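Irkley bathroom showroom opens its storeroom to the public this March

Utorell, the family-run bathroom supplier in Irkley, is delighted to announce that its back storeroom will be open to customers throughout March, with up to 50 per cent off display toilets, seats, tissue holders and the odds and ends that gather in a business like ours over the years.

Regular visitors will know the front showroom well, with its tidy bays and the little bench by the window where a good many bathrooms have been planned over a cup of tea. Far fewer people have been through the door behind the counter, and those who have will remember that it is a bit of a squeeze. Toilets stand close together on the grey marble-patterned floor, boxes get stacked wherever a box will go, and anything small that needs a home for five minutes tends to be put down on top of the nearest carton and left there until somebody wants it.

We have been meaning to sort it all out for a very long time (Gethin would say since the day we moved in!) and this winter we finally made a proper start. The work has been going on in between deliveries and ordinary customers, and we are pleased to say that we are getting there, a corner at a time.

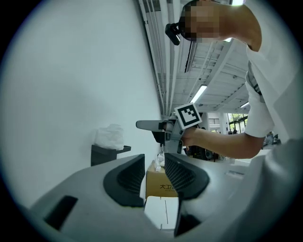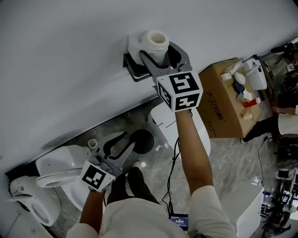
The Utorell storeroom, Irkley

Ifor Morgan, owner of Utorell, said: "I have always had a soft spot for the storeroom, I must admit. It is where we keep the pieces that have been out on show and had their turn, and there is nothing the matter with most of them beyond having been looked at a great deal. My father never liked to see a good toilet go to waste and I am afraid I have inherited it from him. We would much sooner see these in people's homes, being used, than have them standing about with us for another year. So please do come and have a rummage, and bring your measurements with you, as it saves such a lot of going back and forth."

The sale takes in more than 300 pieces. Among them are close-coupled and back-to-wall toilets, spare seats and lids, cisterns, replacement control units for washing seats, wall-mounted tissue holders in black and in chrome, and a large number of fixings, sealants and cleaning supplies which have been gathered into mixed boxes at 4 pounds each. Several pieces from the Flodmont range, which we stopped stocking last year and are still asked about nearly every week, will be there too while they last.

Each toilet will be wiped down, checked over for chips and cracks, and given a ticket showing its price and its size from the wall. Where a seat or a flush button is missing we will say so on the ticket, and there is a fair chance that the right part is somewhere in one of the boxes, so do ask. Gethin has a remarkable memory for this sort of thing and is happy to go and look.

As space between the rows is tight, we shall be letting people through in small groups, and there may be a short wait at busy times. Tea and coffee will be on in the showroom. Customers with pushchairs or wheelchairs are very welcome to tell us what they are after and we will gladly bring pieces out to the front. Larger items can be delivered within Irkley at no extra charge, and we can hold a paid-for toilet for up to a fortnight for anybody whose builder is running behind.

Once the sale is over, the cleared part of the storeroom will be fitted with proper shelving and a small repairs bench, where customers will be able to bring in a sticking flush or a wobbly seat and have it looked at while they wait. We expect to have that ready by early summer.

The storeroom will be open from 10am until 4pm on all normal trading days in March. There is no need to book. Parking is at the rear of the building, through the green gates.

For further information, or to ask after a particular piece, please telephone the showroom on Irkley 3040 or call in and speak to Ifor or Gethin.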